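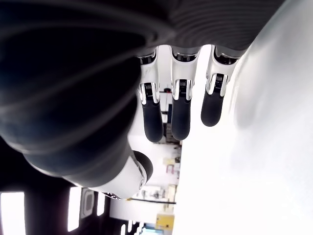 5.3 What the workshop build does and does not show

The claim most often made for hands of this kind is that anyone with bench space and patience can now put one to useful work. We are less sure. Our build was done in the shared workshop at Cultora, on evenings when the benches were free, and it took far longer than the Pludach notes suggest. Those notes give 40 hours from opening the parts to a first grasp. They leave out the time spent waiting for a replacement tendon, and they assume that the person doing the work has built a hand before.

We logged 1629 grasp attempts in all. That sounds like plenty, but most were made with the same few objects, placed in much the same spot by the same person, and a hand that has been tuned on a mug will look clever with that mug. When Viktória Kozma changed the starting position without telling the operator, the success rate dropped at once. We did not repeat her test often enough to put a figure on the drop, and we would distrust anyone who did so from our data.

Lighting is a second worry. The workshop has bright panels set into a black ceiling, and as soon as the hand tips upwards the camera has both in view. The exposure then settles on one or the other. The Grironon tracker finds fingertips by their outline, so a pale, partly see-through tip is a hard case for it, and more so when a bright part of the arm sits close by. Figure 6 gives an idea of the contrast. In the July runs we turned the exposure down by hand, which helped the tracker and made everything on the bench darker. Whether that counts as a fix depends on what one wants the hand to do.

Figure 6. Four fingers with pale, rounded tips, and part of the arm, against the ceiling of the workshop. The bright rectangles are light panels.

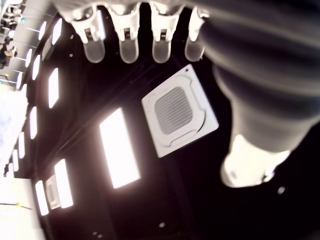

A third point concerns repair. Open designs are said to be easy to mend, and in the narrow sense this is true: every part of the Jakab finger can be bought or printed again. Putting it back in is another matter. The knuckle has to be closed with the tendon already under tension, and we got this wrong more often than right until a second pair of hands was on the bench. A finger that has been opened and closed also no longer bends quite as it did, so the joint limits must be set afresh. We found 2 fingers whose stops had moved after a repair that had looked perfectly good. One of them would not reach 90 degrees at the knuckle, and the software went on reporting that it had.

None of this makes the build a waste of time. The hand opens, closes and holds light things, and members of the workshop learnt a good deal from it. But the numbers in Section 5.2 come from one hand in one room — and from operators who by then knew its habits. They should not be set beside the figures for factory-made hands in Section 2, whatever the price difference. A fair comparison would need fresh operators and objects chosen by somebody outside the project. We have asked for bench time to try this.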